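Is it rude to ask a restaurant to leave things off a set menu?

Asked by Weronika Olszewski in Eating Out

We've booked Laltis for my mother-in-law's birthday, a table for 12 on a Tuesday in August. They only do a set menu for a party that size, three courses, no choosing. Two of us can't stand aubergine and one cousin has decided she is off dairy, except cheese, and except the ice cream she had at ours on Sunday. The aubergine is the starter. The pudding is mostly cream.

Do I ring up beforehand and sound like a nuisance, or say nothing and let everyone push it round the plate? I have already rung once to change the time and once to change it back. The deposit was 300 and I'd like to get some dinner for it.

3 answers

Urszula Kaczorowski
Ring. I did nine years front of house, most of it at a place called Jaber where the chef threw spoons, and I promise a phone call two days before never upset anyone. What upset people was a big table sitting down at eight and announcing, as the starters came through the door, that four of them didn't eat fish.

Go for mid-afternoon, after lunch has cleared and before the evening lot come in. Ask for whoever is running the kitchen that night, or at least get the name of the person who writes it down. Then tell them which are allergies and which are preferences, and please don't promote one to the other. If you say "dairy allergy" they will scrub down half the kitchen and use separate pans, and when your cousin then asks for the cheeseboard somebody out the back is going to need a lie down.

For the aubergine I'd ask "is there something simple you could do in its place for two?" and leave it there. Don't suggest the dish. You'll get a soup or a salad and it'll be perfectly nice. The pudding is easier, most kitchens have a sorbet lurking. If they say no to all of it, fair enough, you've asked, and two people can eat bread for one course. It's a birthday, they'll survive.

Tip properly. Check first whether service is already on the bill, with a party that big it often is.

Junness
Can't you just go somewhere with a normal menu

Funix
Agree with the first answer, mostly. I'd put it in an email as well as ringing, because a phone message in a restaurant gets written on the back of something and the something goes in the bin. We did both for my dad's retirement do and it was still wrong, but at least I had the email to wave at them – they took the wine off, so I was rather pleased in the end.

Also, get your numbers straight before you ring. If you call a fourth time to say it's now eleven and a highchair they will know your voice.

The cousin I would leave to sort herself out. She's a grown woman. Mine was "off" bread for a whole winter and I only ever saw her without a roll in her hand at church.

Comment from Weronika Olszewski
Rang at half three, very nice man, soup for two and a sorbet. Cousin has now said she'll have the cream one. Thank you both. Junness, she chose the restaurant.

Answer viewed 1145 times

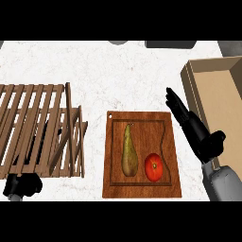

Wooden cutting board on a marble worktop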